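The Long Life of a Good T-Shirt

My favorite shirt is older than my marriage. It has been through three apartments, one flooded basement and more wash cycles than I could ever add up, and it still feels better than anything I could buy tomorrow. So when I heard that Zuzana Šťastný was running a clothing care workshop above the old Vávra mill, I signed up the same night.

Zuzana spent 27 years in knitwear, most of them testing cotton jersey, and she loves the stuff the way other people love wine. She'll pinch a sleeve between two fingers, let it go, and tell you whether the yarn was combed. She was right every time I could check! 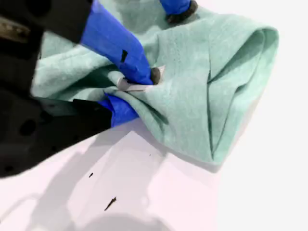
Does a heavier T-shirt always last longer?
Weight helps, but the yarn matters more. A light shirt knit from long, tightly spun fibers will often outlive a thick one made from short, fuzzy ones.

That was news to me, and I've been buying shirts by the heft for most of my life. Zuzana had us hold our own up to the window and look for thin patches under the arms and across the shoulders, where backpack straps do their quiet damage. Mine had both. Tariq Minhas, a bike messenger at the next table, had a shirt you could practically read through, and he wore it home anyway.

Then we got to washing. Cold water, inside out, half the soap you think you need. Skip the fabric softener (it coats the fibers, and the shirt stops soaking up sweat). Dry it flat or over a rail – never by the shoulders with pegs, unless you enjoy those little ears.

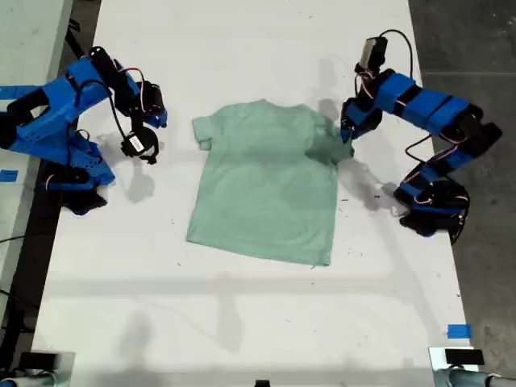 A short-sleeved tee in pale mint green, laid out flat.

Color is its own adventure. Suryani Kusuma, who dyes for a small label called Osberg, came in after lunch with jars of onion skin and weld and a stack of stained shirts people had given up on. By four o'clock they were hanging in a row by the stairs, gold and rust and a murky olive I badly wanted to take home. Her advice for a first try is to go darker than the stain and keep stirring, even when your arm aches.

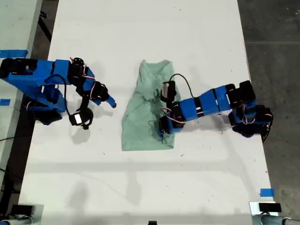 Mending Without Fear

I had always thought of mending as a rescue job, something you do once the hole is there. Zuzana wants you to start earlier. A few rows of tiny stitches behind a thin spot, in thread a shade darker than the cloth, and the shirt may have years left in it. Use a ballpoint needle, keep the thread loose, and stop every 12 stitches to give the fabric a gentle tug.

My first patch puckered like a raisin. My second was fine, and I've done four more since October, including one on a pillowcase that didn't strictly need it.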